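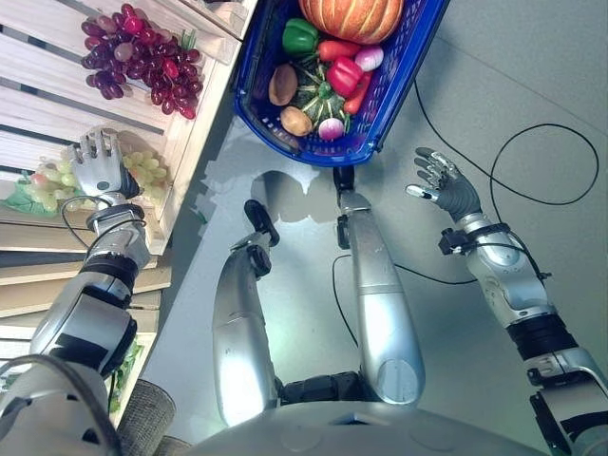
Ticket 568 – left wrist cable, produce picking cell, Utska

Opened by Irja Lindqvist, Thursday 15:40. The wrist module drops out when the left arm reaches for the lower shelf. Right arm is fine.

Tiina Pelkonen: Reseated the plug at the module. Fault came back after 15 cycles. The cable stands out in a loop near the wrist and could catch on the crates.

Tiina Pelkonen: Fitted a shorter cable from Laitinen – 40 cycles, no dropouts. Please keep the floor cables clear of the feet.

Status: open until Irja has run a full shift.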